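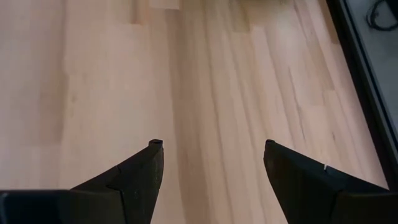
Good evening, everybody, and thank you for coming out in December, when I know you all have a backlog of your own to get through. (Wait for the chairs to settle. Sip of water.)

**Opening**

- Say hello to Lino Bassi, who got me into kart racers in the first place and still beats me at them.
- I'm talking about couch co-op tonight, and mostly about *Grolik*, the little dungeon crawler from Barbieri that I've put about 27 hours into with my sister on the other pad.

**Sharing a screen**

Start with the camera, because it's the thing I love most. It zooms out when the two of you wander apart, and then -- very gently -- it tugs you back together. Compare with *Trudita*, where the second player just gets teleported, usually into lava! Tell the lava story, but keep it short this time.

**Difficulty**

There are 12 dungeons, and the third one is a wall. We lost a whole evening there, and I'd like to hear from anyone who got past the bell tower without the shield. Aldo Cocco wrote a lovely guide to it, so mention that and read the bit about the stairs.

**Saves**

Only player one keeps progress. I grumble about this every time, and I'm going to grumble again. *Femex* let both of us carry our gear home, and it's a much older game.

Then questions, and pads out for anybody who wants to try the first dungeon before we pack up.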